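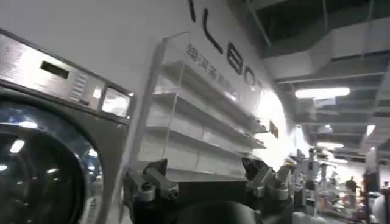 Kamlesh Thakur wrote in to ask why towels from a shared laundry room come out stiff even with plenty of softener. The softener is usually the cause. Leave it out for a few washes and fill the drum only three quarters full.

Tips > Laundry > Front loaders

Before you load a shared dryer, run a hand around the drum and check for coins or a stray sock. 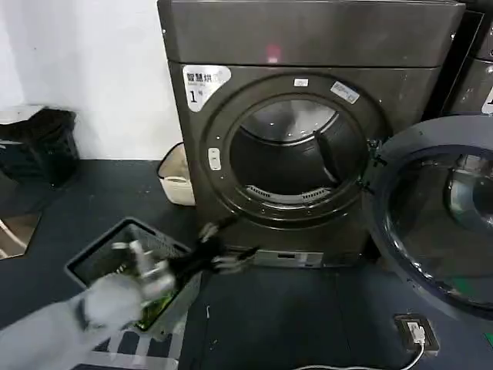 Clean the lint filter next, then shake each towel once as it goes in. Set 40 minutes on medium and feel the thickest hem before adding more time. Leave the door open when you finish.

Related
Wiping down a door seal
Getting wax out of a tablecloth

Contact | © Rustau Home Tips | Back to top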